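适用范围：Hallham 二层公用木桌，以及桌上的小杯、膳食补充剂瓶、绿植和木面小台。
整理：Mireille Le Goff。条目按提问先后排列，未按主题归类。上次修订在十月，补充了批号登记和杯子叠放两部分。

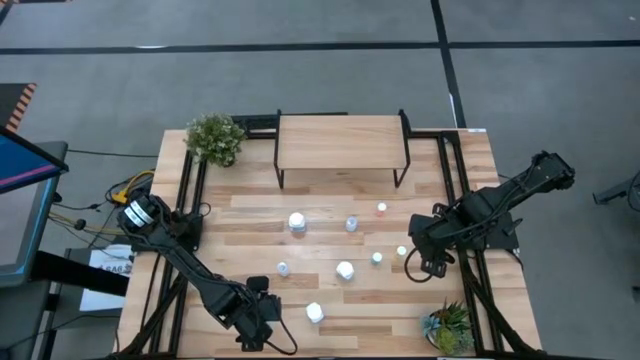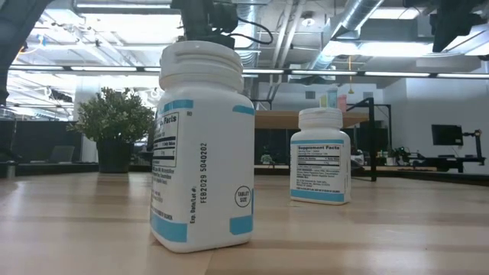
## 桌面

**桌面用什么清洁？**

日常用拧干的软布，顺木纹方向擦。有粘性残留时，用中性清洁剂按 1000 毫升水兑 3 毫升的比例稀释，布蘸湿后拧到不滴水，擦完再用清水布过一遍，最后用干布收干。不使用含氯产品、丙酮、钢丝绒和三聚氰胺海绵。

**板缝里的碎屑怎么处理？**

先用软毛刷沿板缝从后往前扫，再擦桌面。次序颠倒的话，碎屑会被湿布压进缝里。药片粉末同样处理，扫出后用湿纸巾收走，不要用手抹。已经结块的粉末先用木质牙签挑松，金属工具会划伤缝口。

**顶灯在桌面上有反光条，会影响检查吗？**

会。浅色木面在反光区很难看出水痕和细划痕。检查时换一个站位，让反光移开，再看一遍原来的位置。靠近桌边的区域建议低头平视。

**可以直接放热杯吗？**

不可以。热饮必须垫杯垫，杯垫在 Ledesma 柜第二层。已经出现白色热痕的，先不要打磨，也不要涂油，登记位置后交 Damián Hinojosa 判断。

**桌面能不能铺桌布？**

短时间可以，当天收走。长期覆盖会使遮盖处与裸露处产生色差，浅色木材尤其明显。透明软胶垫不在允许范围内。

## 小杯

**小杯有哪些类型？**

按外观分两类登记：较大的不透明白杯，较小的半透明杯。半透明杯再按色调记录，现有淡蓝、淡青、偏红橙、奶油色和无色透明。颜色只用于辨认，不代表容量，也不对应任何使用者。

**倒扣的杯子表示什么？**

没有约定含义。早期登记表里曾经用“倒扣”表示“已清洗”，执行不一致，已取消。杯子是否洗过，以沥水架标牌为准。桌上的杯子不论口朝上还是朝下，一律按未清洗处理。

**杯子能叠放吗？**

同类可以叠，异类不叠。小杯套进大杯后容易吸住，拔的时候杯口受力不均。具体要求：

- 叠放前确认内外壁已干；
- 每摞最多 11 个；
- 摞好后放进柜内，不留在桌上；
- 卡住时左右轻旋，不要敲。

**杯子上有水垢，用什么去除？**

食品级柠檬酸溶液浸泡 30 分钟，冲净后晾干。半透明杯如果浸泡后仍然发雾，一般是表面磨损，重复浸泡没有作用，可以继续当分装杯，不再用于饮水。

**分装过药片的杯子还能喝水吗？**

清洗之后可以，但两种用途不要在同一天交替。带涂层的药片在杯底留下的色圈要先擦掉。油性软胶囊破损污染过的杯子退出饮用，在底部贴 Prirden 蓝点标签。

**可以用颜色区分各人的杯子吗？**

不建议。偏红橙的杯子容易辨认，淡蓝与淡青在暖光下经常被拿错。需要固定归属的，请自备带姓名的杯子，放个人格。

## 补充剂瓶

**有效期在瓶子的什么位置？**

不同包装位置不同。桌上近处那一瓶的日期竖排在标签右侧，印作“FEB2029”，后面跟着一串数字“5040202”，旁边有一行较小的竖排字“Exp. Date/Lot #:”。读取时把瓶子横过来，比歪头看准确。登记时原样抄录，包括月份的英文缩写。

**“Exp. Date/Lot #”怎么拆开理解？**

Exp. Date 为有效期，Lot # 为批号。两项共用一个标题时，月份加年份的部分记入有效期栏，其余数字记入批号栏。不要从批号推算生产日期，各厂编码规则不同，推算结果不能作为留存或丢弃的依据。

**有效期只写到月份，按哪天算？**

本处按该月最后一天执行。包装另有说明的，从包装说明。

**标签上的“TABLET SIZE”是什么？**

片剂尺寸参考。部分产品会在标签上给出与实际药片接近的图形，便于购买前判断是否容易吞服。它与剂量无关，药片大不等于有效成分多。需要剂量信息的，查“Supplement Facts”表中的每份用量与每份含量。

**两瓶包装很像，怎样避免混淆？**

白瓶、白盖、白底带浅蓝色块的标签，转到侧面时几乎没有区别。处理办法：

1. 取用前把瓶身转到能读出品名的一面；
2. 核对品名，再核对成分表中的每份用量；
3. 用完一瓶，盖好放回，再拿另一瓶；
4. 不调换瓶盖。

不得仅凭瓶盖样式或瓶子大小判断内容物。从桌子一端看过去，远处的瓶子显小，曾有人据此登记为“小规格”，后来更正。

**可以在瓶盖上写字吗？**

可以写开封月份，用油性笔写在盖顶平面。带竖纹的侧面不要写，字迹很快会磨掉。开封月份与有效期是两个日期，登记表里分列。

**补充剂能不能长期放在桌上？**

不能。桌上只作临时取用，之后归入 Ledesma 柜上层。温湿度要求以各瓶标签为准，标签没有写明的，按阴凉、干燥、避光处理。不放窗台，不放冰箱门，除非标签要求冷藏。

**瓶内的干燥剂要取出来吗？**

小袋或小罒形式的干燥剂留在瓶内，填充棉开封后取出。棉花会吸潮，塞回去对药片没有好处。

**两瓶同一品名，可以并成一瓶吗？**

不可以，批号不同的更不可以。合并之后有效期和批号都无法追溯，登记表里没有对应的填法。

**该吃几片？**

本页不回答用量问题。请看标签，或者询问医师、药师。正在服用处方药、怀孕或哺乳期间的，先询问再使用。

## 绿植和木面小台

**桌上的绿植谁来浇水？**

由 Mireille Le Goff 统一安排，其他人不另外浇。杯子里剩下的水、茶和冲剂都不要倒进盆里。

**多肉和叶片茂密的那盆，养护一样吗？**

不一样。多肉等盆土干透再浇，叶丛中心不积水；另一盆在表土变干时浇。两盆都应在盆底加托盘，浇后把托盘里的余水倒掉，托盘底面擦干再放回木桌。

**叶片落灰怎么清理？**

多肉用软毛刷，不用湿布。另一盆可以搬到水槽边冲淋，沥干以后再搬回。搬动时托住盆底，不要在桌面上拖。

**木面小台能放什么？**

轻物，例如杯子或单瓶补充剂。它的腿细，受力集中，挪动时整体提起。台面清洁方法与桌面相同，台腿用干布擦。不能坐，也不能踩。

## 登记

**需要登记哪些内容？**

补充剂登记品名、有效期、批号、开封月份；杯子只登记退出饮用的；桌面登记损伤位置和发现时间。表格夹在 Lurulmont 蓝色文件夹里，电子版每月末更新一次。

**抄录时有一个数字看不清怎么办？**

在该位写问号，其他位照抄。不要参照旁边那瓶补全，即使外观一致。可以用手电从侧面照标签，降低反光后再读。仍然无法辨认有效期的，从取用区移出，单独放置。

**过期的补充剂怎么丢弃？**

先在登记表上划销，再将药片倒入密封袋，与用过的咖啡渣或猫砂混合后封口，按当地规定投放。空瓶撕去标签，冲洗后进塑料回收。不要倒入水槽或马桶。

**发现本页内容有误，向谁反映？**

桌面和柜子部分找 Damián Hinojosa，其余找 Mireille Le Goff。请写明条目标题和原句，只写“瓶子那条不对”的无法处理。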